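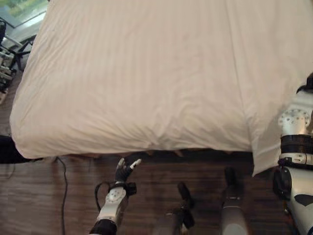
Cámara de cabeza, mano izquierda junto al borde inferior del edredón.

Incidencia 3508
Producto: Rillell, módulo de tareas de dormitorio (servicio contratado a Flarnex)
Abierta por: Telmo Bustamante
Fecha: viernes, 17 de octubre de 2025
Prioridad: media
Estado: pendiente de proveedor

Síntoma
La rutina "alisar ropa de cama" se detiene en fase de aproximación con el código 232 (contacto esperado no confirmado). La mano izquierda queda en espera, sin orden de cierre. No hay parada de emergencia ni alarma de par. El robot mantiene el equilibrio y acepta comandos manuales.

Entorno
Suelo de lamas, edredón blanco, bajos de la cama oscuros. Hay un cable negro en el suelo que sale de debajo de la cama por el lado izquierdo; se ha marcado como zona de exclusión para los pies. Firmware de mano: el de la entrega de julio, sin modificar.

Pruebas realizadas
1. Reinicio del controlador de muñeca. Mismo código.
2. Recalibración de dedos con el asistente de Tevdale. Termina sin errores. Mismo código.
3. Tiempo de espera de contacto subido a 500 ms. El fallo aparece más tarde, pero aparece.
4. Repetición de la rutina con la mano derecha. 6 intentos, 6 fallos.
5. Revisión de la vista de muñeca durante la reorientación.

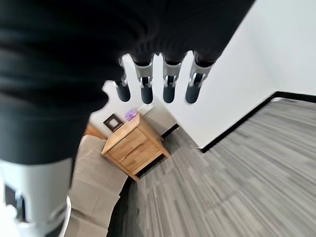 En esa vista la palma y el pulgar ocupan mucha superficie útil y la cama queda en parte tapada por el pulgar. El horizonte está muy inclinado y el suelo sale movido. Si el estimador de borde usa esta cámara para confirmar el contacto, la tela disponible es poca. La mesilla, en cambio, se distingue entera o casi, y habría que comprobar si el segmentador la toma como referencia.

Solicitud al proveedor
Confirmar qué cámara tiene prioridad en la fase de aproximación. El manual de Marchetti incluido con el módulo no lo indica. Enviar también la máscara de autoexclusión de la mano; la instalada parece genérica y no contempla el pulgar en oposición.

Solución provisional
Desactivar la confirmación por muñeca y ejecutar la rutina con supervisión, a velocidad reducida. No probado todavía con el edredón doblado.

Registros adjuntos: controlador de muñeca, planificador, calibración de dedos.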